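Budgeting for a two-arm bench setup - what am I forgetting?

Our shop in Plerkdale wants a pair of small arms to sort and coil short cables. Renaud quoted us for the arms and grippers only. What else should go in the budget? We would like to order in January.

Thierry Lefèvre

Spare grippers and spare wiring, first of all. We set aside 17 percent of the arm price for parts and used most of it in the first year. Ask for the lead time in writing too. Ours was 28 days for one gripper.

Justley

get the extended warranty

Dinmont

I agree on the spares, but plan the bench as well. Two arms side by side take up more room than the drawings suggest, and the wiring on the arms themselves bows out past the elbows.
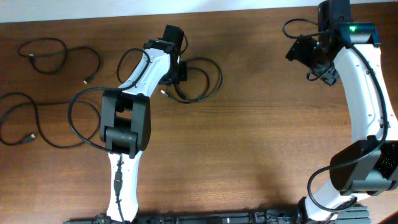

Leave open table between the arms, and buy a box of 50 cables to practice on - mixed lengths and plug ends, the same kinds you will handle in production. Thin ones behave differently from thick ones, so test both before you pay the final invoice.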